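Orden del dormitorio: criterios para el doblado de la ropa

Con fecha 20 de enero de 2026 se retoma en este blog la serie sobre el cuidado de la casa, interrumpida en junio. La presente entrada trata del doblado sobre la cama, superficie que ofrece mayor amplitud que la mesa. 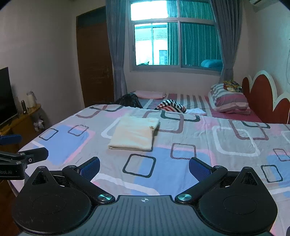

Toalla de color crema, doblada, sobre la sábana estampada.

Se recomienda comenzar por las toallas y reservar las prendas de vestir para una segunda fase. Cada toalla se extiende por completo, se alisa con la palma y se pliega en sentido longitudinal.

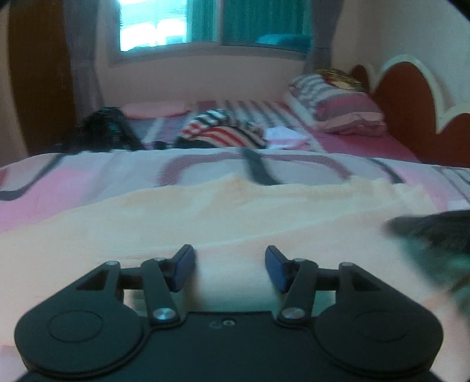 Las prendas a rayas se doblan con arreglo a su dibujo, y los paños pequeños se agrupan aparte. Quien suscribe dedica a esta labor 10 minutos diarios, conforme al método que le transmitió Mwangi Ndung'u en Pellelberg. La próxima entrada abordará las fundas de almohada.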